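Breakfast in Packets: the Dundell kitchen gallery
by Zuleica Bragança

Welcome to the January 2018 page! We've been at it again in the Dundell kitchen, opening packets, filling bowls and arguing cheerfully over what counts as breakfast. If you're new, we're a small bunch who love food packaging nearly as much as we love food, and we meet whenever there's enough in the cupboard to make it worth putting the kettle on. This time there were 27 packets, which is our best haul since October, when Vija Vasiliauskas came back from her travels with one suitcase of clothes and one of snacks.

What I like best is the pictures on the front. I can't read a word of most of the packets we open, so the food photographs have to do all the talking, and some of them are wonderful. Somebody has arranged every one of those little dishes, picked out the green bits, wiped the edge of the plate and drizzled the sauce just so. You get a whole menu in a strip no wider than your thumb. We've had soups, porridges, puddings, things with sweetcorn in (Jeferson Rezende is against, I'm very much for) and one dish we talked about for 5 minutes without agreeing if it was sweet or savoury.

Then there's the opening. Nayara Leite is a scissors person and cuts a lovely straight line along the top. The rest of us tear, and a torn edge has its own charm, especially on a foil pouch where the inside is a completely different colour from the outside. I always have a look at the lining before anything gets poured. Silver, gold, black, plain white: you'd be surprised how much it changes the feel of a packet once it's open.

And bowls! Plain white ones do show everything off, but a patterned rim cheers up a bowl of oats or flakes no end, and porridge colours need all the help they can get. Ademir Xavier has promised to bring the big blue set next time, wrapped in tea towels like last time, please, Ademir.

From the worktop

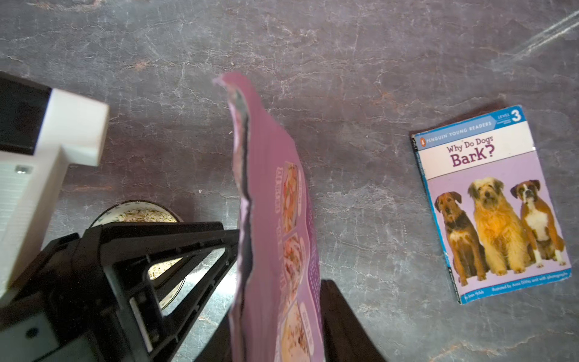 Ragged tear along the top, dark lining peeping out, and a little stack of three dishes down the front. I'm fond of the pink shrimp-like one in the middle. The bowl is full of pale flakes, and just look at those tiny triangles round the rim.

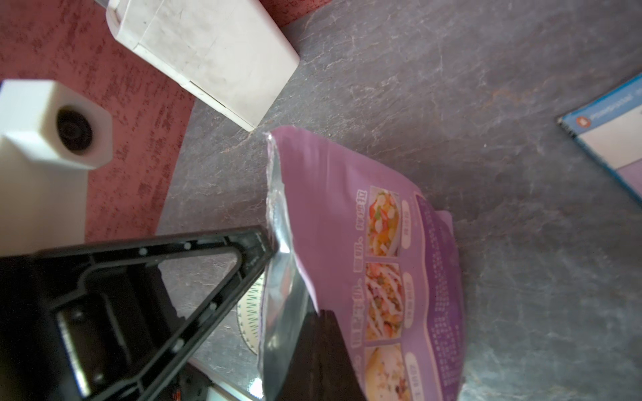 Purple, with Chinese lettering running beside the food photographs and a crinkly silver lining catching the light. The top dish has green bits and orange and red chunks, the middle one gets a pink and white drizzle, and there's a patterned rim underneath to finish things off.

Next time

We're having a soup evening in the same kitchen, with everyone bringing up to five packets and their own spoon. Paiva's shop on the corner has a new shelf of noodles by the till, so do have a rummage there first. Empty packets are very welcome too. Rinse them, flatten them and pop them in the box marked Sesau under the window, where there are 47 already waiting to go into the new album. Can't wait to see what you find!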